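Zemo Room Care Guide
Section 8: Sorting and Clearing Small Items

This section applies to all furnished rooms managed under the Zemo program at Dromville. It is to be followed together with Section 2 (Surfaces) and Section 63 (Waste Streams).

8.1 Before You Begin

1. Bring one wastebasket into the room and stand it within arm's reach of the surface to be cleared. A basket with a wide opening is preferred.
2. Set aside a separate place for items that will be kept. Do not use the floor.
3. Check that the wastebasket has been emptied from the previous visit.

NOTE: Clearing is normally carried out before 2 p.m. Rooms on the Lambert side may be entered later by arrangement.

8.2 Clear Plastic Containers

Clear containers are easily overlooked on a wood-grain surface, particularly in strong light, and should be dealt with first.

1. Pick up each container and look through the walls for remaining contents.
2. Run a cloth along any ribbed or ridged areas. Dust collects between the ridges.
3. Hold the container up to a window and inspect the smooth areas for cracks.
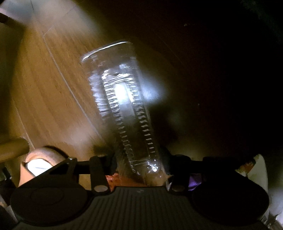
4. Place sound containers with the items to be kept. Fine scratches are acceptable and do not need to be reported.
5. Place cracked containers in the plastics stream. They must not go into the room wastebasket.

CAUTION: Do not stack long, narrow containers on end. They tip easily and may split along the rim.

8.3 Tissues and Other Paper Waste

1. Collect used tissues one at a time. Hold each by one end and keep it clear of your face.
2. Bring the tissue over the opening of the wastebasket before letting go. Do not throw it from a distance.
3. Move fabric items away from the rim before the basket is emptied. Gauzy or ruffled fabrics catch readily and can be carried out with the waste.
4. When the basket is more than half full, empty it before continuing.

CAUTION: Do not press waste down by hand.
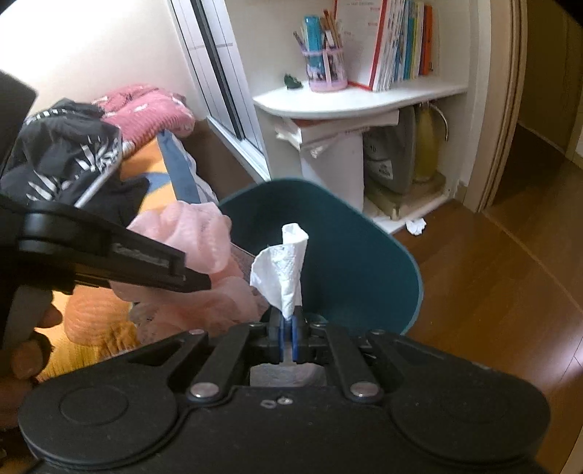 Plinero asks that a folded tissue which looks clean be treated as used all the same, and adds: "Our staff have no means of telling the difference, and we would prefer that they did not try." This request has been adopted for all rooms.

8.4 Finishing

1. Wipe the cleared surface with a barely damp cloth, following the grain.
2. Return kept items to the surface, with the heaviest toward the back.
3. Wipe the rim of the wastebasket and return it to its usual position.
4. Enter the room number on the clearing sheet and initial it.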